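Informe de avance, segundo periodo — Proyecto Rosusix, módulo de percepción y planificación
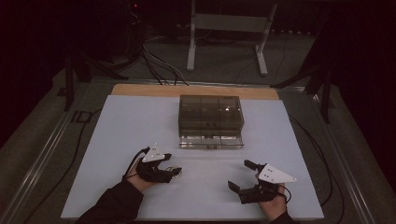 Puesto de captura con las dos pinzas de mano y la caja transparente de compartimentos.

Preparado por Elsie Harawira para Digby Tomoana, febrero de 2020

Resumen. El software de captura ya graba sin interrupciones y el estimador de pose está integrado. La política de agarre no cumple lo que prometía la propuesta, y prefiero decirlo en la primera página antes que en un anexo.

Datos. En el periodo se grabaron 533 demostraciones, de las que 60 quedaron descartadas, casi todas por pérdida de los marcadores de la mano derecha cuando el operador gira la muñeca. El filtro rellena esos huecos interpolando y la trayectoria resultante parece limpia. No lo es, y por eso hemos desactivado el relleno automático en la herramienta de revisión. Paewai pidió mantenerlo para no perder volumen; sigo sin ver qué se gana entrenando con posiciones que no se midieron.

Percepción. La caja transparente sigue siendo el caso difícil. El segmentador encuentra bien la parte superior, la ahumada, y confunde la base incolora con el tablero blanco. La estimación de altura sale corta y el planificador baja de más. Bredon entregó en plazo su corrección de profundidad, que mejora las cifras de su propio conjunto de prueba. Con nuestras grabaciones no hemos podido reproducir la mejora. Les hemos enviado 17 secuencias y esperamos respuesta.

Planificación y control. El planificador para dos brazos evita ya las colisiones entre pinzas en simulación. En el banco de Wimton solo se han completado cuatro ensayos seguidos sin intervención, cifra que no permite hablar de una tasa de éxito, y pido que no se cite como tal en la presentación al consejo. El retardo entre la orden y el cierre de la pinza varía de una sesión a otra. Sospechamos de la cola de mensajes, aunque todavía falta registrar las marcas de tiempo en los dos extremos.

Herramientas. El visor de episodios funciona y se usa a diario. La exportación automática está pendiente y de momento se hace con un script que solo conozco yo — riesgo evidente, anotado en el registro.

Desviaciones. La demostración con objetos no vistos estaba prevista para el próximo hito. Propongo pasarla a junio y dedicar el tiempo a la calibración y a un conjunto de prueba que no haya tocado ninguno de los socios. No se solicita presupuesto adicional.

Decisiones que necesitamos: visto bueno al cambio de fecha y acceso al código de Bredon, no solo a sus resultados.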